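Automatización de servicios -- Apuntes del tema 3
Revisión de un producto: el kit de cafetería de Serora

Para este tema os he cambiado el artículo de siempre por algo que se puede comprar. El kit se llama Cullimeo, lo vende Serora y cuesta 2337 euros sin el brazo. Trae la pinza de dos dedos, la cámara de muñeca, el soporte y una licencia del programa de tareas, que es de Evico. Llevo unas semanas peleándome con él y tengo opiniones (¡muchas!).

1. Qué promete el catálogo
Preparar y servir un café de principio a fin sobre una mesa normal, sin guías ni topes atornillados. Me gusta la ambición, pero leed la letra pequeña: la cafetera la pones tú, y la calibración también. A mí me llevó unos 240 minutos la primera vez, con el manual abierto y bastante café del otro.

2. Lo que ve la cámara de muñeca
Los dedos se meten siempre en el encuadre, y eso al principio desespera. Luego le coges cariño, porque tienes la referencia de la pinza en cada toma y puedes comprobar a ojo si la apertura cuadra con lo que dice el programa. Fijaos en cómo se reparte el espacio con la pinza abierta, la cafetera al fondo y la bandeja azul verdosa a la izquierda. Buscad también el objeto redondo de vidrio, medio tapado por el dedo izquierdo: del borde se ve apenas un brillo, y es justo la clase de cosa que un detector se salta.

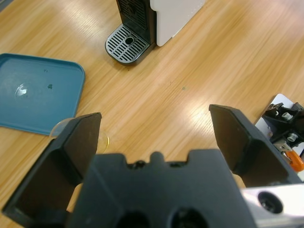

3. Reflejos y transparencias
Mi queja principal. La madera clara devuelve la luz del techo y la exposición automática de Cullimeo se vuelve loca con eso. Fijadla a mano antes de grabar nada. Con el vidrio, probad dos puntos de vista distintos y comparad las máscaras -- el detector de Begović, que se compra aparte, lo lleva algo mejor, pero tampoco hace milagros.

4. ¿Lo compraría?
Para un laboratorio docente, sí. Para una cafetería de verdad, todavía no: la documentación cojea y el soporte técnico contesta cuando le apetece. Serora anuncia una versión nueva para julio y yo esperaría a verla.

Para la próxima clase
Traed media página sobre qué cambiaríais en la colocación de la mesa para que el vidrio se detecte mejor. Vale un dibujo a mano, siempre que yo entienda la letra.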